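Two-finger gripper for PC disassembly: swap fingers or swap gripper?

Posted in Grippers and End Effectors
Thursday, May 24, 2018
Viewed 263 times

Shoshana Tillman

I'm trying out grippers for a bench cell that fits and removes parts in desktop computer towers: processor, memory and hard drive. The tower lies on its side with the panel off and the parts go to and from a printed tray. So far I've tried the Pesilon two-finger electric and the Lengyel parallel with the narrow fingers.

The hard drive is easy with either one. Memory is fine coming out of the tray but the Pesilon fingers are too thick to get down beside the slots if there's a module already in the next one. The processor is my real problem. I can pick it by the edges of the heat spreader, but I don't have much room near the retention bracket and I don't like how close the fingertips come to the board.
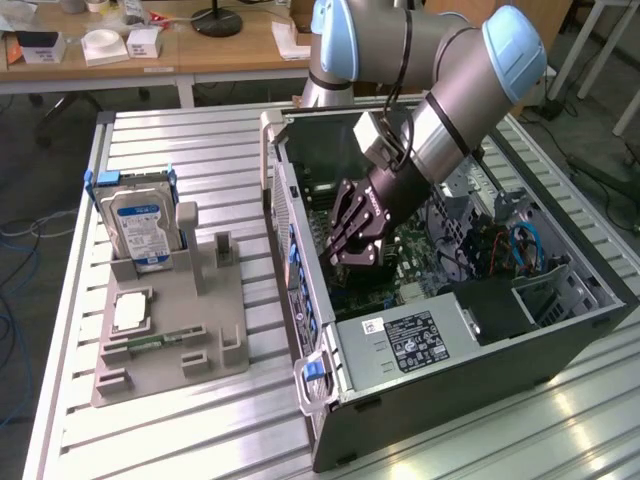 I ran 13 processor picks with each gripper at the same approach height. The Pesilon dropped two. The Lengyel dropped none but it put one down crooked in the tray, and its cable kept catching on the drive cage whenever the wrist turned past 79 degrees. Both were at their lowest force setting.

Would you print new fingers for the Pesilon, or give up on fingers for the processor and go to a small suction cup? I'd prefer to keep one tool for everything. The controller is a Gatik and it only has one spare output.

Replies (3)

jodport_mick

Print new fingers. We did the same at the Jodport workshop in February for a different board job. Make the last bit of the finger thin and step it, so the chip sits on a small ledge and you aren't relying on squeeze. Put a bit of rubber on the inside faces. Do a few in different thicknesses while the printer is warmed up, they only take an arvo. Check your tool centre point again after each change – I forgot once and drove a fingertip into a heatsink.

T. Okafor

Suction is the usual choice for the processor. The heat spreader is flat and you come straight down, so the bracket stops mattering. One output is enough to run a small vacuum ejector if you don't need a separate blow-off. You can mount the cup on the side of the gripper body and rotate the wrist to use it, though you'll have to check it clears the case walls in both positions.

As for the cable, clip it further up the forearm and leave a loop at the wrist. Run the joint through its full travel by hand before you trust it.

And 13 picks isn't many. I'd want 200 before I said one gripper was better than the other.

benchrat

had the lengyel, sold it. just use suction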